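A Monday at the Kandis sugar works in Limham

I have eaten sugar all my life and I had never seen where it comes from. My mother baked, my grandmother baked more, and in our kitchen there was always a paper bag with a folded top. So when I read on the notice board of the library that the Kandis sugar works in Limham opens its doors to visitors for one day in May, I wrote my name on the list the same afternoon. It was a Monday, and I had to take a day of vacation for it. I do not regret it.

Limham is not difficult to reach, but it takes patience. The train from Jondville goes only to the old harbor station, and from there you take bus 27, which stops at every bakery and every school. You smell the works before you see it. I expected something like caramel. The smell was more like boiled vegetables with a little earth in it, and a woman next to me on the bus said that in the fall it is much stronger, and that people who grew up in the town miss it when they move away.

At the gate we got a paper badge, a hair net and a pair of orange ear plugs. Rings and watches had to go into a locker. We were divided into groups, and my group was the one that started at 10 in the morning. Our guide had worked in the laboratory of the factory before she began with the tours, and I think this was our luck. She answered slowly and completely, and when she did not know something she said so.

First it must be said that in May there are no beets. I had not thought of this, and I was a little disappointed for the first ten minutes. The harvest comes in the fall, and then the trucks arrive day and night and the whole place works without stopping until after the new year. In spring the washing hall is silent. But a silent hall has one advantage, that you can walk into it. We stood at the edge of the long channel where the beets swim in water to lose their soil and stones. The walls are dark from many seasons. On a railing somebody had tied a small piece of blue ribbon, and I wondered for some time what it marked.

After the washing comes the slicing. The knives were taken out and lay on a bench for sharpening, and they look like small corrugated roofs. The beet is cut into long thin strips with a V shape, so that the hot water can reach as much of it as possible. The guide had brought a glass jar with dried strips, and we could take one and chew it. It tasted sweet for a second and then like cardboard.

The strips go into a tower where hot water moves in one direction and the beet in the other. I had to ask about this two times, and I hope I now explain it correctly. The fresh strips meet the water which is already full of sugar, and the almost empty strips meet the clean water, and in this way very little is lost. The tower is called Eren by the workers. It was the name of the ship that brought the steel, and it is painted on the side in white letters, a bit crooked. I liked this very much. The strips that remain are pressed and dried and become feed for cows.

The raw juice is gray and not pretty. It is cleaned with lime and with gas from the lime kiln, and then it is filtered, and only after that it becomes a clear yellow. Nobody in my group could take the eyes away from the row of sample bottles on the windowsill, which showed the juice from each step, from something like dishwater to something like white wine. A boy asked if he could drink the last one. He could not.

Then the juice is boiled down until it is thick. For this part we climbed an iron stair to the boiling floor, which was for me the best place of the day. The pans are as tall as a house and have small round windows of thick glass, and in the season the person on duty looks through them and takes out a little of the syrup on a glass plate to see how the crystals grow. They boil it under low pressure so that it does not burn. When it is ready for crystals, a very small amount of fine sugar powder is put inside, and each grain becomes the heart of one crystal. I found it almost unbelievable that everything in my paper bag began as dust that somebody added at the right minute.

There was a lot to read on the walls and I am a slow reader in English, so I stayed behind the group more than once. One old sign asked the workers to keep the door closed "for the sake of the sugar." Another listed what the canteen served in some winter long ago: pea soup, pea soup, fish, pea soup.

The centrifuges stand one floor down. They turn very fast and throw the brown syrup off the white crystals, like a washing machine with clothes. One of them was started for us without sugar, only to let us hear it, and now I understood the ear plugs. After this the crystals are dried and cooled, and go by belt to the big silo.

We were not allowed inside the silo, but we could put a hand on the wall. The stair on the outside has 337 steps, and the guide offered it to those who wanted. I went. I am not a sporty person and I had to stop on two landings, where I pretended to admire the view - and then the view was really good. You see the harbor, the flat fields with the new beet plants in thin green lines, and on the other side the roofs of Limham, most of them red. The wind on the top was hard, and we did not stay long.

Lunch was in the canteen, and it was not pea soup. We had potatoes with dill and a kind of meatball, and for dessert a pancake with brown sugar from the works. I sat with a retired couple who come every year. They told me I must return in the fall for the evening tour, when the steam stands over the building and everything is lit, but the places are few and you have to call early.

In the afternoon there were talks in the former packing hall, 24 minutes each, with a bell at the end. I heard one about how the soil affects the beet and one about the many types of sugar. The second was full. I learned that rock sugar grows on strings in a quiet warm room for many days, and that nobody may slam a door near it. I learned also that powdered sugar gets lumps from the air's moisture, so mine should live in a jar with a good lid and not in the drawer over the dishwasher.

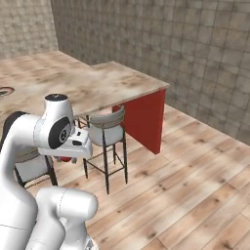

Is brown sugar only white sugar with color? At this works it is white sugar mixed with a dark cane syrup, because the syrup from beets does not taste good enough to people, so the brown color and the taste both come from the cane.

I had always believed that brown sugar was the more natural one, and I was not alone in the room with this. The speaker was kind about it. She put small bowls on a table and let us taste with wooden spoons: the light brown, the dark brown, the rock sugar crushed in a mortar, and a pale golden one with big crystals that they sell only in the shop at the gate. My favorite was the dark one. It had something of licorice.

Some practical things for those who want to go. The visit is free, but you must register, and children need closed shoes like everyone else. Bring a sweater for the outside stair and wear something thin under it, as the boiling floor is warm even with cold pans. A stroller cannot go farther than the washing hall. The tour is in English in the morning only. Photos are allowed on the yard and in the packing hall, but on the production floors the phones must stay in the locker.

The shop closes at 4, and this is earlier than the last tour ends, so it is better to buy first. I bought two bags of the golden sugar and one of the dark, and a postcard of the Eren tower in snow. The bus back was late, and the bags were heavy for my shoulder. At home I baked my grandmother's almond cake with the golden sugar, and the crystals stayed whole on the top and made a nice crunch. Next time I will use a little less butter.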